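Workshop tips: bins, clamps and cables for a sorting bench

Most of what follows came out of the grasping trials at Lasterport, where one arm spent the spring moving odds and ends from one metal bin to another. The method was simple. The arm tried a grasp, the result was logged as a hit or a miss, and the next grasp was chosen by a model trained on everything logged so far. The tips are for anyone setting up something similar in a spare room or a school workshop, though a few are just as useful on a bench with no arm at all.

Choosing the bins

Go for sloping sides. With straight walls, anything that ends up against the side stays there, and the fingers can't get behind it. Sloping walls let round things roll back towards the middle. Flat things still stick in corners, so expect to free them by hand now and then.

Metal bins wear better than thin plastic, but they shine. If the camera is fooled by reflections, rub the inside with a fine abrasive pad before you start. Do both bins the same day and in the same direction. A bin that dulls slowly over the weeks will shift your results without you noticing, and you will blame the model.

Wash with warm water and a drop of washing-up liquid. Scouring powder leaves a film.

Clamping down

Bar clamps from any DIY shop will do. Put one each side and tighten them a little at a time, first one and then the other, or the bin creeps. Once the bin is where you want it, draw round the base in pencil. We lost a morning's grasps in March to a bin that had moved the width of a finger, and a pencil line would have shown it at once.

Check the clamps every 100 grasps. Write it on the same sheet as the hits and misses so it gets done.

What to put in the bin

Mix hard and soft. Our first batch at Lasterport was all wooden blocks, and after 300 grasps the model was very good at wooden blocks. It then missed a folded sock five times running. When we swapped half the blocks for cloths, squeeze bottles and toys, the early scores dropped and the later ones were better than anything before.

Toy food is cheap and comes in awkward shapes. Empty bottles should have their caps on tight. Cloths want to be dropped in crumpled, as a cloth laid flat is a different job altogether and should be logged separately.
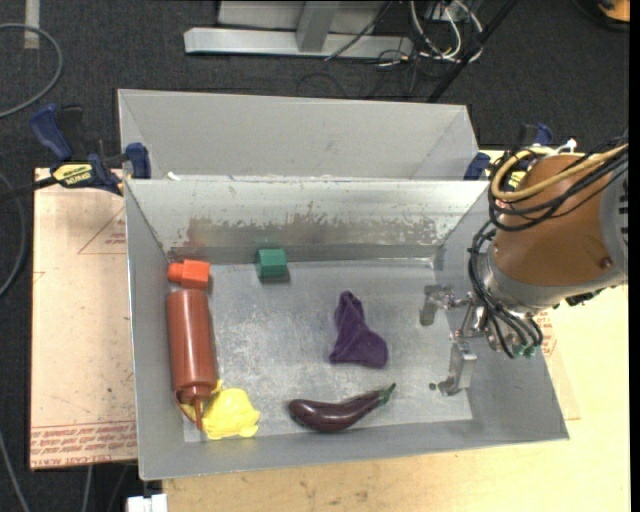 Issue 5

Keep the number in the bin low to begin with. A heap looks impressive, but a miss in a heap tells you very little – the finger may have hit the wrong thing, or the right thing may have been pinned. Spread a handful out, run those, and add more once the easy grasps are reliable.

Shuffle by hand between runs. Tip everything into a washing-up bowl and pour it back. If you place things one by one you will put them the same way round each time without meaning to.

Logging hits and misses

Decide what counts before you begin. We counted a hit only if the object reached the second bin. An object lifted and then dropped on the way was a miss, and so was two objects at once. The Trakon sheet, which we borrowed and cut down to one page, has a separate column for doubles, and it is worth keeping. Doubles mostly meant cloth.

Don't go back and change old entries when you change your mind about the rules. Rule a line across the page and start a new count.

The main result, for those who want it: nearly 900 grasps were enough to see a clear difference between choosing grasps at random and letting the model choose. Most of the gain came early. After that it was slow going, and the remaining misses were bottles lying close to a wall and anything small in a corner. The Vương method, which nudges an object away from the wall before trying to pick it up, helped with the bottles. It did little for the small pieces.

Cables and hoses

Leave more slack than you think at the wrist. Turn the arm by hand to each end of its travel, with the power off, and see where the bundle pulls. Cable ties should be snug but still able to slide. Trim the tails flush if they are anywhere near the camera's view – a tail poking up can be picked out as an object.

Cables on the floor are best taken round the back. On carpet, tape holds poorly, so press it down again at the start of each session.

Protecting the bench

Offcuts of sheet acrylic with the paper still on make good bench covers. They slide about on bare wood, so put a strip of non-slip drawer liner under each one. Leave the paper on both faces until you need the sheet for something else.

Finger pads

Wipe them with a damp cloth before each session. Replace both together, and note the change on the log. New pads grip better for a short while and will flatter your figures. We threw out the first 100 grasps after each change, as the Nikitz notes suggest, and the curve was a good deal smoother for it.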